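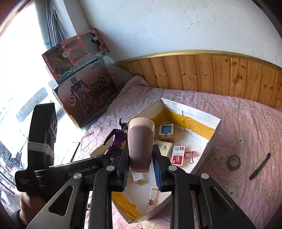

Tallcombe Code of Practice for Hand-Held Demonstration Capture

The Tallcombe Code of Practice for Hand-Held Demonstration Capture, usually shortened to the Tallcombe Code, is a voluntary set of rules for recording manipulation tasks with grippers that are held and operated by a person. It covers the preparation of the workspace, the handling of objects, the checking of recordings and the treatment of private homes in which recording takes place. The Code does not cover robots in operation, teleoperated arms or the training of control policies.

Background

The Code began as an internal working note at Flevine, where Kuldeep Bansal was responsible for recording procedures. Operators at separate locations had been following their own habits, and recordings of the same task differed in starting position, grip height and length. A first draft was circulated in October and revised after comments from Trustano, whose operators worked mainly in domestic rooms. The current text is edition 3. The edition 2 text remains in use for projects that were already under way when it was replaced.

Scope and terms

An "episode" is one continuous recording of one task, from the approach to the withdrawal of the fingers. A "set" is a group of episodes recorded in one workspace without any change to the background. The "operator" is the person holding the gripper. The "reviewer" may not be the operator of the same set.

The Code applies to parallel-finger grippers with a camera fixed to the tool. Multi-finger gloves are treated in an annex, which is marked as provisional.

Workspace

Recording may take place on any stable surface, including tables, worktops, floors and beds. On soft surfaces the operator must check that containers do not tip when an object is lifted out or put in. Household items in the background may be left where they are, and the Code discourages clearing a room to the point where it no longer resembles ordinary use. Items that show names, addresses, account numbers or medical details must be removed before the first episode.

Windows are permitted in the field of view. Where glare hides the fingers or the object at any point during contact, the episode is rejected.

Object handling

Rigid objects are to be gripped on opposing faces, with both pads in contact before lifting. For tapered items such as cups, the Code requires the operator to close the fingers slowly and to hold for a short pause before moving, so that slip can be told apart from deliberate rotation. Ceramic and glass items should be carried low over the container or surface. An object that falls is recorded as a failure and kept in the set; it may not be trimmed out.

Small items in open boxes may overlap. The operator should not rearrange them between episodes unless the task sheet calls for a new layout. Staples, blades and other sharp items may be present only in closed packaging.

The free hand may steady the tool but must not touch the object or its container during an episode. Fingers that pass briefly into view at the edge are accepted.

Equipment checks

Before each set the operator inspects the pads for wear and dirt, confirms that the fingers open and close fully, and checks the fixings on the tool. Any cord or strap on the handle must be secured so that it cannot enter the space between the fingers. Calibration is repeated after a knock, after a pad change and at the start of each working period.

Review

Each episode is marked accepted, failed or rejected. A failed episode shows a valid attempt that did not complete the task. A rejected episode breaks a rule of the Code and is withheld from release. In the trial of edition 3, a total of 2,771 episodes were reviewed, covering 36 task sheets. Disagreements between reviewers were most common in the section on glare, and the wording was tightened as a result.

Reception

Vikas Goel, writing in the Sakai Bulletin, described the workspace rules as practical but argued that the ban on rearranging items was too strict for long sets. The editors replied that a change of layout could be logged as the start of a new set. A corrected text of edition 3 was issued on 21/04/2025, with changes to the definition of withdrawal and to the annex on gloves.

See also

Grasp planning
Learning from demonstration
Parallel gripper
Camera calibration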